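4.2 Handset finish and grip in everyday use

The second part of the study looked at how the outer finish of a phone affects the way people hold it. Makers often describe a handset as comfortable or secure in the hand, but these words are rarely tied to a test that others can repeat. We used two handsets that share the same screen size and button layout. The Drivham has a smooth metal back with rounded sides. The Lencho has a lightly textured plastic back and flatter sides. Both were bought at retail and used without a case.

Participants were recruited through the Haltbridge site, where the first part of the study was also run. A total of 174 people signed up and 143 finished all the tasks. Those who dropped out mostly missed the return visit. Their partial results are left out of the analysis below, although including them does not change the order of the two handsets on any measure.

Each person carried out five tasks with each handset: answering a call, typing a short message, taking a picture with one hand, scrolling through a long page, and passing the phone from one hand to the other while standing. The order of the handsets was switched between participants. After each task they rated comfort and security on separate scales. We kept the two apart after early trials in which people used "feels good" to mean either one.

Ratings for comfort favored the Drivham in all tasks except one-handed picture taking. Ratings for security went the other way. Participants described the metal back as pleasant at first but said they tightened their grip when reaching for the top corner of the screen. With the Lencho, fewer people shifted the phone in the palm before reaching. Hand size explained part of this difference. People in the smallest hand-size group gave the Lencho higher marks on both scales.

Charging was handled between visits so that every handset started a session with a full battery. Phones were left to return to room temperature before use. A warm back can change how a surface feels, and one of the pilot sessions had to be repeated for that reason. The bench work took place at the Bendwood lab, and the participant sessions were held in a separate room at Haltbridge.

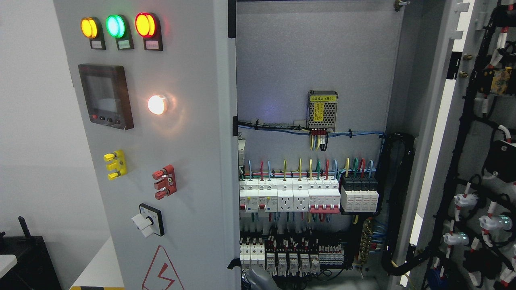 Figure 2. Electrical control cabinet with front-panel indicator lamps and interior wiring.

The ratings were checked against grip force readings taken from a thin sensor sleeve worn on the fingers. Force rose during the reaching movement with both handsets, and the rise was larger with the Drivham. The readings agree with the security ratings but have little to do with the comfort ratings. A participant could press hard on the phone and still call it comfortable.

These results apply to new handsets used without a case. Wear on the textured back was not measured, and we do not know whether the gap in security would remain after several months of daily use. Section 4.3 covers the same tasks with a case fitted.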